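제7장 감속 기어부의 분해, 세척 및 재조립

개정일: 2023년 2월 8일

7.1 적용 범위
본 장은 Areck 수동 권양기의 감속 기어부를 사용자가 정기적으로 분해, 세척 및 재조립하는 절차를 규정한다. 드럼, 와이어로프 및 제동 장치의 점검은 제8장과 제9장에 따른다. 명판의 형식 표시에 Mirkero가 포함된 제품은 하우징 구조가 다르므로 본 장을 적용하지 아니하며, 별책 보충 설명서를 참조한다.

정기 점검은 연 1회 실시하는 것을 원칙으로 한다. 하절기에 사용 빈도가 높은 사업장은 7월 이전에 점검을 완료할 것을 권장한다. 침수되었거나 낙하 충격을 받은 제품은 점검 주기와 관계없이 즉시 사용을 중지하고 지정 정비점에 입고하여야 한다.

7.2 작업 전 확인 사항
(1) 권양기에 걸린 하중을 완전히 제거한다.
(2) 제동 레버를 잠금 위치에 두고 핸들을 분리한다.
(3) 와이어로프의 끝단을 고정구에 체결한다.
(4) 작업대를 깨끗이 닦고 보풀이 일지 않는 작업포를 편다.
(5) 부품 기록지에 제조 번호와 최근 점검일을 기입한다.

경고: 하중이 걸린 상태에서 하우징 덮개를 열지 마십시오. 드럼이 급격히 회전하여 중대한 상해를 입을 수 있습니다.

7.3 기어의 분해
(1) 하우징 덮개의 볼트를 대각선 순서로 풀고 덮개를 수직으로 들어 올린다.
(2) 덮개 안쪽의 개스킷을 떼어 낸다. 한 번 떼어 낸 개스킷은 재사용하지 않는다.
(3) 중간축의 스냅링을 전용 플라이어로 분리한다.
(4) 대기어를 축에서 빼낸다. 기어가 쉽게 빠지지 않을 경우 플라스틱 망치로 축 끝을 가볍게 두드린다. 쇠망치를 사용하여서는 아니 된다.
(5) 소기어와 와셔를 차례로 빼내어 조립 순서대로 늘어놓는다. 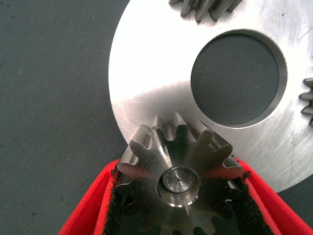 (6) 키는 키 홈에서 분리하여 별도의 용기에 보관한다. 키의 모서리가 뭉개졌거나 측면에 단이 생긴 경우에는 신품으로 교환한다.
(7) 축의 베어링 접촉부에 변색이 있는지 확인한다. 청색 또는 갈색의 변색은 과열의 흔적이므로 기록지에 그 위치를 기입하고 정비점에 통보한다.

참고: 베어링은 하우징에 압입되어 있으며 사용자가 분리할 수 없습니다. 회전 시 걸림이나 이음이 있으면 하우징 조립체 단위로 교환하십시오.

7.4 세척
세척에는 Fogh 중성 탈지액 또는 이와 동등한 성분의 제품을 사용한다. 휘발유, 시너 및 염소계 용제는 사용할 수 없다. 가열식 세척조를 사용하는 경우 액온은 70 ℃를 초과하지 않도록 한다.

(1) 오래된 그리스를 나무 주걱으로 긁어내어 폐유 용기에 담는다.
(2) 기어를 탈지액에 담그고 나일론 솔로 이뿌리까지 닦는다.
(3) 새 탈지액으로 한 번 더 헹군다.
(4) 건조한 압축 공기로 잔류액을 불어낸다. 보안경을 반드시 착용한다.
(5) 부품을 작업포 위에 옮겨 완전히 건조시킨다.

주의: 세척을 마친 기어를 맨손으로 만지면 지문을 따라 녹이 발생할 수 있습니다. 니트릴 장갑을 착용하십시오.

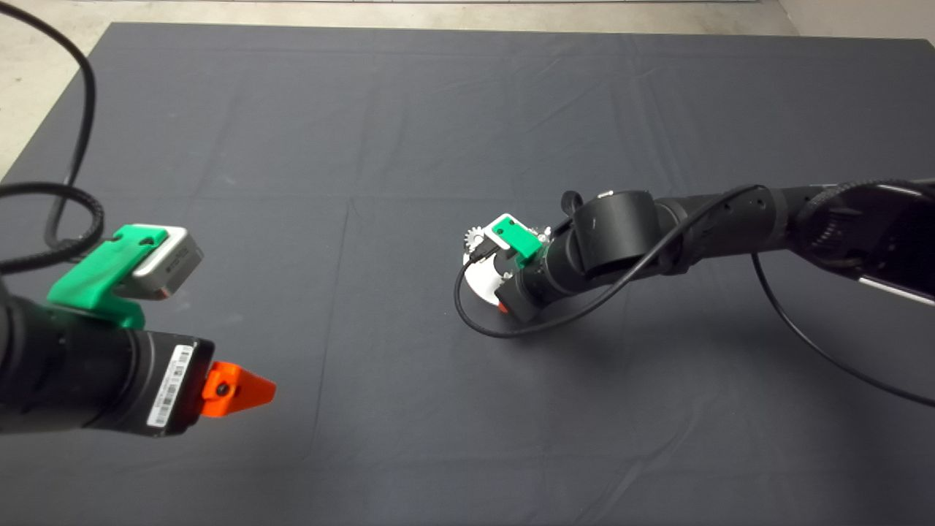
폐탈지액과 폐그리스는 하수구에 버리지 않으며 사업장 소재지의 폐기물 처리 기준에 따라 배출한다. 기름이 묻은 천은 뚜껑이 있는 금속 용기에 보관하고 당일 중으로 처리한다.

7.5 작업포의 관리
작업포는 감속 기어부 점검에만 사용하며 절삭 작업이나 연마 작업에 함께 쓰지 않는다. 금속 가루가 박힌 작업포는 세탁하여 재사용하지 말고 폐기한다. 접어서 보관한 작업포는 사용 전에 펴서 작은 부품이 굴러가거나 끼일 만큼 깊은 주름이 없는지 확인한다. 얕은 접힘 자국은 사용에 지장이 없다.

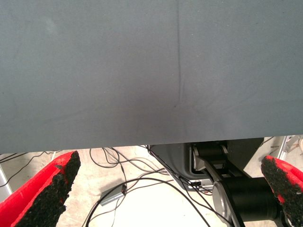
그림 7-2. 회색 면의 세로 주름

교환용 작업포는 부속품 목록의 Orkerer 항목으로 주문할 수 있다. 규격이 다른 천을 사용할 경우에는 작업대 상면을 모두 덮을 수 있는 크기인지 확인한다.

7.6 마모 판정
세척과 건조가 끝난 기어는 밝은 조명 아래에서 이의 전체 둘레를 육안으로 검사한다. 다음 중 하나에 해당하면 해당 기어를 교환한다.

가. 이 끝이 깨지거나 금이 간 경우
나. 이면에 손톱이 걸리는 홈이 있는 경우
다. 축 구멍이 타원형으로 마모된 경우
라. 이면의 점식이 맞물림 면 전체로 번진 경우

표면에 남은 가공 자국과 손톱에 걸리지 않는 가벼운 긁힘은 결함으로 보지 않는다. 판정이 어려운 때에는 기어를 교환하거나 정비점의 측정을 받는다. 맞물리는 한 쌍 가운데 한쪽만 교환하는 것은 허용되지 않는다.
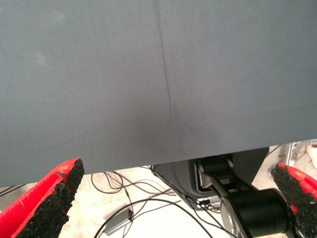 7.7 재조립
(1) 축과 축 구멍에 윤활유를 얇게 도포한다.
(2) 키를 키 홈에 끼우고 소기어, 와셔, 대기어의 순서로 조립한다.
(3) 스냅링을 장착하고 홈에 완전히 안착되었는지 확인한다.
(4) 이면 전체에 지정 그리스를 고르게 바른다. 총 도포량은 80 g으로 한다.
(5) 새 개스킷을 놓고 덮개를 닫은 다음 볼트를 손으로 가볍게 조인다.
(6) 토크 렌치를 사용하여 대각선 순서로 규정 토크까지 조인다. 규정 토크는 부록 B의 표를 따른다.

7.8 시운전
핸들을 장착하고 무부하 상태에서 양방향으로 각각 3분간 천천히 회전시킨다. 이상이 없으면 정격 하중의 125 %에 해당하는 시험 하중을 걸어 제동 장치의 유지 상태를 확인한다. 하중 시험은 사업장의 안전 관리 책임자가 입회한 경우에만 실시할 수 있다.

시험 중 금속성 소음, 핸들의 떨림 또는 하우징 접합부의 누유가 확인되면 즉시 하중을 내리고 7.3항부터 절차를 다시 수행한다. 시험 결과는 부품 기록지에 기입하여 다음 정기 점검 시까지 보관한다.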